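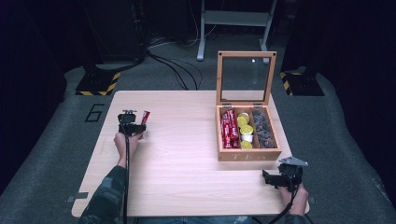
3 min read

Ratden Folding Table, Pale Wood Top

Product code 2223

The Ratden is a folding table for offices, halls, classrooms and spare rooms. It has a flat rectangular top, a steel underframe and two pairs of folding legs. It is sold singly or in sets, and is delivered fully assembled. You only need to open the legs and lock them.

We have sold the Ratden since October 2013. The version on this page is the second one. It has a stronger leg lock than the first and a rounded lip on the underside of the top, where most people put their fingers when lifting. Spare parts for the first version are still available from our Gostow warehouse.

Top

The top has a straight grain running along its length and is finished with two coats of matt lacquer. It will take ordinary daily use, including writing, sorting post, packed lunches and light craft work. Use a mat under hot pans and under anything with a blade. Small differences in colour between tables are normal. If you are ordering tables to stand side by side, please order them together so that we can pick them from the same batch.

Legs and floors

Each leg ends in a grey rubber foot. The feet suit carpet, vinyl, tile and sealed wood. On deep carpet the table may feel slightly soft for the first few days until the pile settles. Screw-in levelling feet are sold separately and fit both versions. They give up to 13 mm of adjustment.

To open the legs, lay the table face down on a clean blanket, swing each pair out and push the brace until it clicks. Turn the table over with a second person. To fold it, press the red catch on each brace.

Weight and storage

The table weighs around 20 kg. Folded, it can be stored flat or on its long edge. Do not stack more than ten flat. The Lawal trolley holds ten tables on edge and passes through a standard single door.

Cleaning

Wipe with a damp cloth and a little washing-up liquid, then dry. Do not use bleach, cream cleaner or scouring pads. Marks from ballpoint pen will usually come off with a soft white eraser. The lacquer can be renewed with the Wokau matt repair kit, which covers one top. Leave it overnight before putting anything on the table.

Delivery

Tables are sent on a pallet to the kerbside. Upstairs delivery is possible for an extra charge and must be booked when you order. Please check the corners before you sign, and write any damage on the driver's sheet.

Guarantee

Two years on the frame and leg locks, one year on the finish. Tables used outdoors are not covered.

Customer comments

"We bought six for a training room. Easy to put up, a bit heavy for one person. One came with a stiff catch and a replacement was posted the same week." Jaime Teixeira

"Good height for working at standing or sitting on a stool. I would have liked a darker colour as well." Esko Koivisto

We do not currently make the Ratden in a darker finish.

Related items: Lawal trolley, Wokau matt repair kit, levelling feet (set of four), replacement leg catch

Page last updated November 25, 2021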